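Promlow
Home | About us | Open days | Jobs | Contact

About us

Promlow teaches machines to handle paper. We mean used paper: forms that have been sat on, receipts that went through somebody's pocket, the second page of something that got balled up and then turned out to matter. There is a lot of it in the world, and at some point somebody has to flatten it, turn it right side up and put it on a pile. We would like that somebody to be a robot. The robot is still thinking it over.

We work out of one long room in Wernwood, upstairs from a tile showroom. You'll see their sign well before you see ours. Twice a year we let people in to watch, and most of what follows is for anyone planning to come.

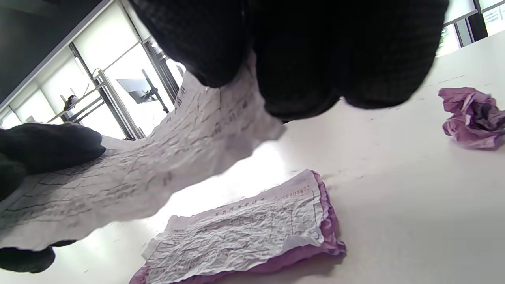

Odile Brackner
Head of Demonstrations, Promlow

I wrote the first version of this page the night before our first open day, and it promised "a glimpse of tomorrow." A visitor read that line back to me while we both waited for an arm to let go of a form. I've since taken it down.

What we show on an open day is a regular working session with the door open. A person takes a crumpled sheet and opens it up by hand, slowly, the way they'd want the machine to do it. Then they do it again. We record the motion and use it to train Sepp, our software, which has so far seen more bad paper than any office manager alive. Visitors tend to expect the robot to be the main event and are a little let down to find it's a person smoothing out a form. Give it ten minutes. Opening a tight ball of thin paper without tearing it is hard, and you won't know how hard until you've had a turn.

You do get a turn, if you want one. In February we had 112 visitors, and the line for the practice table was longer than the line for coffee, though I should say our coffee has a reputation. 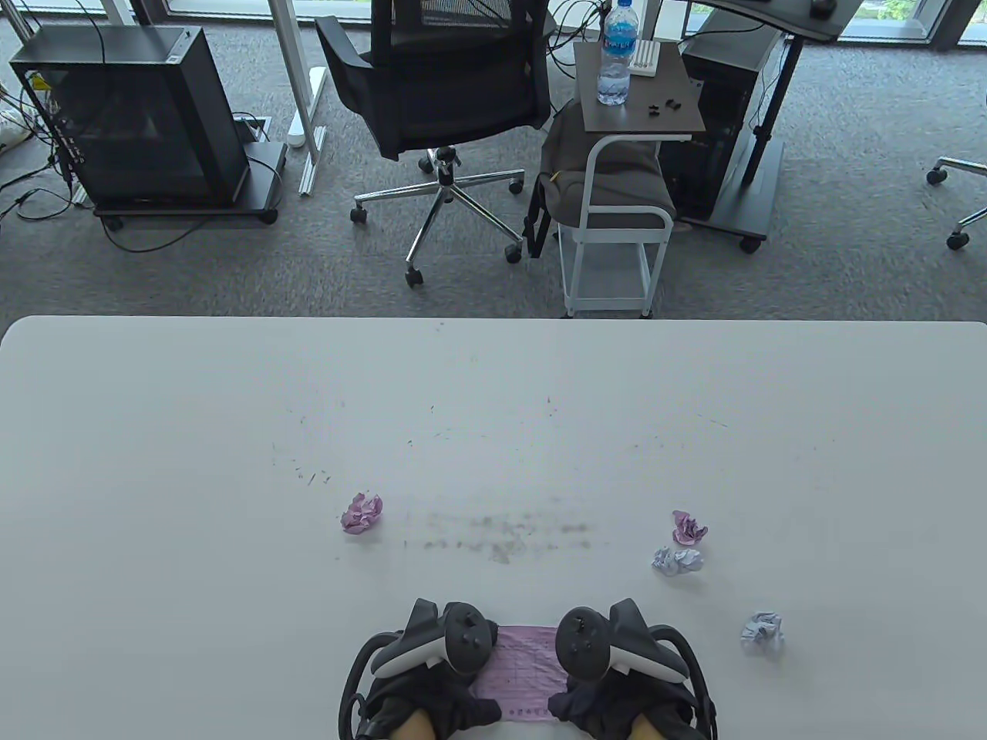
The part people ask about most is driving a robot from a distance. You take hold of the controllers, you move, and an arm moves with you, a hair later than you'd like. Everyone's first try goes the same way. They reach for the sheet, miss, laugh, blame the controllers, and reach for it again with their tongue sticking out. Children are better at it than engineers. We have stopped bringing this up in front of the engineers.

Some background, for those who came to this page for background. Promlow began as a side project inside a document scanning business, where the scanners were fast and the people feeding them were tired. The scanners are still fast. Steltotance, our public program, came later and takes in the open days, the school visits and a loan kit that goes out to classrooms and comes back with stickers on it. The name was picked by vote. I voted for something else.

Sepp can open a loosely folded sheet and lay it flat. It can open a crumpled one on a good day. Two sheets stuck together make it stop and wait for help, and I've worked with people who handled that worse. We show all of this on open days, including the stopping and waiting. An earlier version of our tour left it out and was, I'm told, very smooth and not much fun.

Our school sessions are free. We supply the paper, which arrives flat in packs of 700 and leaves in another condition altogether. Please don't bring your own, especially if it's your tax return. This has come up. 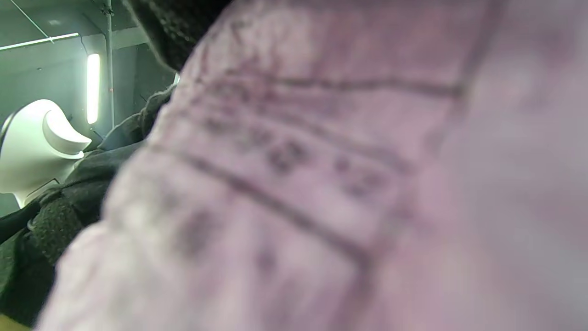
Do I need to sign up before an open day?

Open days are free but you have to book, as the room fills up quickly and the stairs are narrow. Use the form on the Open days page and choose a morning or afternoon slot. Groups of ten or more should write to us first so we can set up a second practice table.

Parking is behind the tile showroom. Leave the spaces by the loading door clear.

Page updated 4/23/21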